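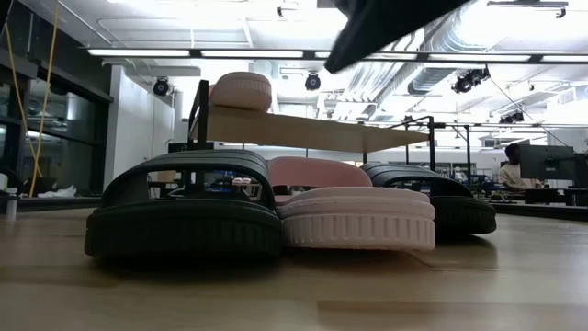

Figure 1. Sandals on the table and on the rack, with the arm above the shelf board.

Handout 3: Notes from the visit to Gerkeck

These notes are for the students who came to the open day in November and also for those who missed it. Please read them before the seminar.

The task in the demonstration was to put sandals on a shelf rack. Wayne Dobson, our host, explained why they chose footwear. A sandal has a big opening under the strap, and the sole is thick but can bend a little. The gripper can hold it by the strap or by the side of the sole, and each choice gives a different angle at the shelf.

Look at how the sandals stand on the table. The pink one hides a part of the black one behind it. For a camera this is called occlusion (see lecture 2). The program must decide which sandal to take first.

Kelly Lambert asked about matching pairs. Mr. Dobson answered that color helps, but left and right are harder to tell apart.

For the seminar, write half a page: where would you grip the pink sandal on the table, and why? Send it to Charito Sarmiento.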